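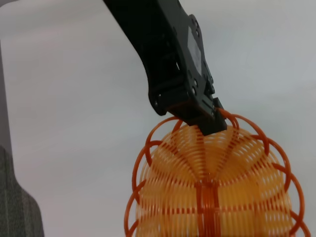 Sunday, after supper

Rain again since morning. I had planned to walk to the market but I stayed in and finally wrote the letter to Aba Dramani, which I have been postponing for 2 weeks. It came out longer than I wanted. I told her about the choir, the new stove, and the price of the ferry to Skikholm, and then I noticed that I had asked nothing about her mother. I wrote it on the back, in small letters.

The choir takes most of my evenings now. We are 62 people on the list, and on Thursday nearly all of them came, so the altos had to stand between the coats. Margaux Baudry wants us to sing the second piece without the papers. I know the melody well, but the words are in Latin and I learn them like a child, by the sound only. Kenji stands next to me and he sings very surely, also when he is wrong, and then I am wrong together with him.

Fuseini called at four. He has decided to leave the apartment over the bakery and take the one on Abubakari Street, with two rooms and no elevator. He asked for my opinion, but I think he had signed already. I said the light would be good there. I hope it is true - I have only seen that side of the street in the evening.

For supper I made the lentil soup from my aunt's notebook. She writes "enough salt" and "cook until it is right", so every time it is a different soup. Today it was too thick, and I ate it with bread and the rest of the white cheese.

I must remember: pay the water bill, return the book to Walter Nina (he has asked twice, politely), buy black thread for the concert skirt. The hem is loose on the left side.

I read over what I wrote here in December and my English was stiffer then, I believe. I still look up "lie" and "lay" each time. Now it is past ten and the neighbor's radio has stopped. Tomorrow the early bus.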